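Call for Walkers and Listeners: The Tarkuleck Valley Sound Map

Do you know what your street sounds like at six in the morning? We'd love to find out, and we'd love your help doing it!

The Tarkuleck Valley Sound Map is looking for people to join our second season of recording, starting in February. Last season we collected 976 short recordings between the river bridge and the old Fludwood station – frogs, freight trains, church bells, a very loud ice machine behind the bakery, and more rain than any of us had planned on. They're all free to listen to at the Fludwood library, on the two headphone stations by the local history shelves.

This time we want to go farther up the valley, past Dal Bello Orchard and into the farm roads on the east side. We have hardly anything from up there, and the people who live along those roads keep telling us what we're missing (owls, mostly, and an irrigation pump that apparently sings).

What you'd be doing

You'd pick a route of a mile or two and walk it once a week for 11 weeks. At four spots along the way you stop, stand still, and record for three minutes. Then you write a few lines about what you heard, what the weather was like, and anything that surprised you. Most people finish a walk in under two hours. You choose the time of day, though we are very short on early mornings and would be thrilled to have a few more. 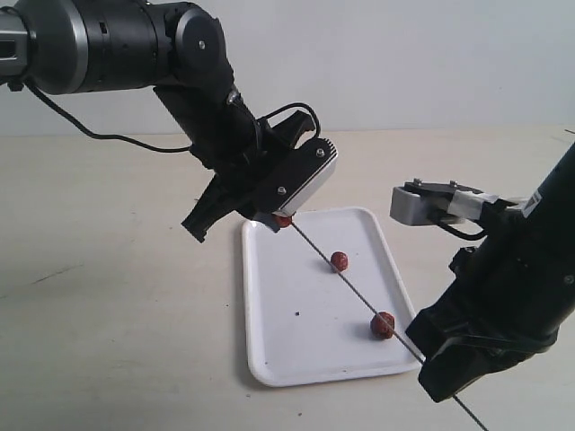 You don't need any experience. If you can use a phone, you can use our recorders, and we hold a practice evening at the library before the season starts. We'll go over batteries, wind covers, how to hold your breath without looking strange, and how to name your files so that Abimbola doesn't have to chase you. Bring a warm coat, as we go outside for the second half.

Who we're looking for

Anyone 16 or older who lives, works, or goes to school in the valley. Under 18s need a signed form from a parent or guardian. We'd especially like to hear from people who work nights, people who have lived here a long time, and people who got here last month and still notice everything. Several of our routes are paved and flat, and two can be done entirely from benches, so please ask if walking is hard for you. Blind and low-vision listeners are very welcome, and your notes can be spoken into the recorder.

What you get

Each walker receives $900 for the full season, paid in three parts. We lend you a recorder and headphones. You also get your name on the map if you want it there, and a seat at the listening night in the Clurnex Hall, where we turn the lights down and play the whole valley from bottom to top. It's a lovely evening.

How to apply

Send a short note to Damilola Ajayi at the Fludwood library front desk, or drop one in the green box by the door. Tell us where you'd like to walk, what times suit you, and one sound you'd miss if it went away. Half a page is plenty.

Questions about routes or access needs can go to Abimbola Mohammed, also at the library, most afternoons after 2 p.m. We have room for 11 walkers and will answer every note we get.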